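Toron Neighborhood Archive Opens Its Doors to Family Historians

Print this page | E-mail to a friend

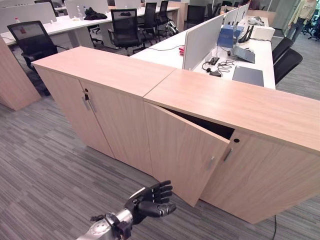 TORON, Friday, December 20, 2024 – After two years of sorting, scanning and a whole lot of labeling, the Toron Neighborhood Archive is ready for readers! The collection brings together 2,880 letters, postcards and household papers given by local families, and every one of them can now be requested at the front desk or looked up through the Skukeo catalog.

"People kept bringing us one more shoebox, and we kept saying yes," said archive director Eglė Kazlauskienė. "I still get excited opening them. There's a grocery list in here that tells you more about a winter than most books do."

The biggest single gift came from the Pärn family, whose bakery records fill 300 folders (recipes included, and yes, you may copy them out). Photographs are next. The first 1,554 prints have been scanned, and the rest will follow in March.

Reading is free and no appointment is needed for small requests. Bring a pencil, please, and leave pens and coffee in the lobby.

Print this page | E-mail to a friend

Comments (3)

marlo_t: My grandmother worked at the Pärn bakery! Are the rye recipes in there?

Dee H.: Is there parking in back or only on the street?

oldmapguy: Great news. Will the catalog show street names from before the renumbering?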